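Umis Kitchen Sheets in Mustard, pack of six
Reviewed by Szu-yu Lai
Filed under: Cleaning, Kitchen

I have been wanting to write about these since February, when I finally ran out of the paper towels I kept promising not to buy again. The Umis sheets sit somewhere between a paper towel and a proper kitchen cloth, and I've now used them long enough to have favorites within the pack, so I think I'm ready.
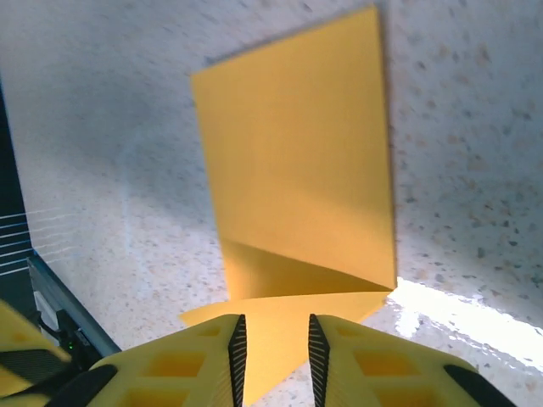
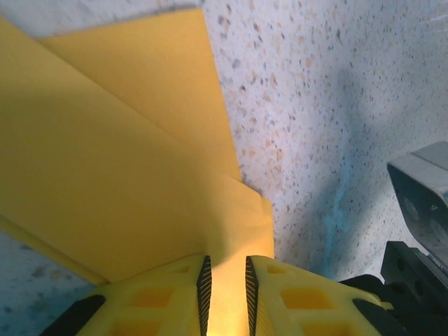 Mustard yellow, folded, on a pale speckled surface.

Let me start with the color, which I know is a silly place to start with something meant for wiping up soup. I went back and forth between mustard and the gray for most of an evening. Gray is the sensible one, I suppose, but I have a habit of leaving things lying on surfaces and then hunting all over the kitchen for them, and a pale gray sheet would have disappeared on me in a day. The yellow does not disappear! It's cheerful first thing in the morning too, when I'm not.

They come flat in a plain sleeve with a paper band. Straight out of the sleeve mine felt stiffer than I was expecting, and for a minute I was sure I'd ordered some kind of craft supply by mistake. I rinsed one under the warm tap, gave it a squeeze, and it went soft and pleasantly heavy in the hand. Wrung out and hung over the faucet overnight, it was firm again by breakfast. If you've used sponge cloths you'll know the sort of thing I mean, though I find these a little nicer to the touch.

Absorbency is good. I knocked over a whole mug of barley tea one Saturday (reaching for the phone, naturally) and one sheet took all of it with a single wring in the middle. Oil is a different matter. It will pick oil up well enough, but you'll need dish soap and some patience to get it back out, and turmeric has left a mark on one of mine that I can see even against the yellow. I still reach for an old rag when I've been frying.

I fold mine in half and then in half again, which gives me several clean faces to work through before I have to rinse. They hold a fold nicely when they're dry, so they stack neatly in the drawer, and they still lie down flat when you want them to. My old Distico cloths were lovely and thick but they would never stay folded, and I'd open the drawer to find they had all slumped into the measuring spoons. I still like the Distico ones for drying pots. For counters I've switched over completely.

Now, washing. The band says to machine wash warm and skip the fabric softener. I followed that for the first month and they came out looking almost new. Then my mother-in-law, Shu-fen Shih, came to stay, and she boils her cleaning cloths in a big pot on the stove the way she has for as long as I've known her. I came home and found two of my Umis sheets bubbling away with a spoonful of baking soda. They survived it. They shrank a bit and the corners turned slightly wavy, and I'll admit they smelled fresher than anything I've pulled out of the washer. She took one home with her in her suitcase, so I consider that a second good review.

I do have a few complaints. The edges aren't stitched, and on the sheet I use hardest — the one that lives by the stove — one side has started to go a bit ragged. I'd happily pay slightly more for a hemmed version. I'd also love a loop or a hole in one corner for hanging. And they pick up crumbs a little too eagerly when they're only half damp, so you have to shake them over the sink before you fold them or you'll be spreading yesterday's toast around.

The other thing is finding them. I bought mine from Leblanc, the housewares shop near my work, and they've been out of the mustard twice now when I went back. The clerk told me the single sleeves go quickly and that she sometimes has more behind the counter, so do ask. I wouldn't bother with the matching storage tin. Mine live in a Nomside drawer organizer I already had and they fit in the long section with room to spare.

Would I buy them again? I already have, a second sleeve, and I've given one to my sister along with the Distico cloths I wasn't using anymore. If most of your messes are coffee, water, crumbs and small sticky fingerprints, I think you'll be very happy with these. If you do a lot of frying, keep a few rags around for that, and let the yellow ones have the easier life.

Four and a half stars from me. I'm holding back the last half until they hem the edges.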